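Elorden Tabletop Demonstrations - data card

Version 2, updated in May. Maintained by Ditte Snorradóttir, Lamuvska.

Contents
1861 recorded episodes, of which 1479 passed review. Operators work seated at a table with a gripper in each hand.

Intended use
Training policies for the Groster packing cells. Not for rating individual operators.

Effect on staff
Packers at the Pearce site moved from line work to recording shifts. Pay grade is unchanged. Wrist strain is logged per shift - see staff_notes.txt.

Recording stations

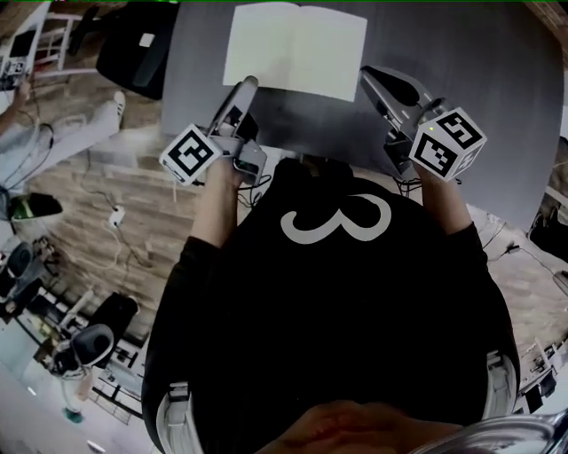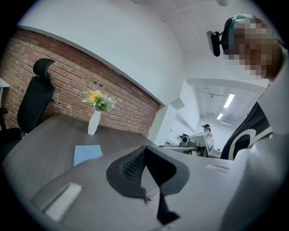 Comments

Svend Sveinbjörnsson: Please add what happens to the recording shifts once the cells run on their own. People on the Tuesday shift keep asking, and the card only covers pay.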